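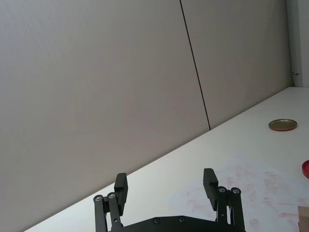 How do you get scuff marks off a pale gray wall without leaving a shiny patch? Use a damp cloth with one drop of dish soap, go lightly, and wipe a much bigger area than the mark itself.

I learned this the hard way in the hallway (all that rubbing in one spot, and now it catches the light every single evening!). Pauline Bramwell wrote in to say she does hers panel by panel, top to bottom, and stops at the seams so any difference lands on a line. I love that. Run a dry paintbrush down the seams first, though, or the dust turns to gray paste.

Give it up to 7 minutes to dry before you decide it needs another go. And while the cloth is out, do the hinges too – mine were filthy. Callum Naylor wants to know about crayon, so I'll try that on the closet wall in June and report back.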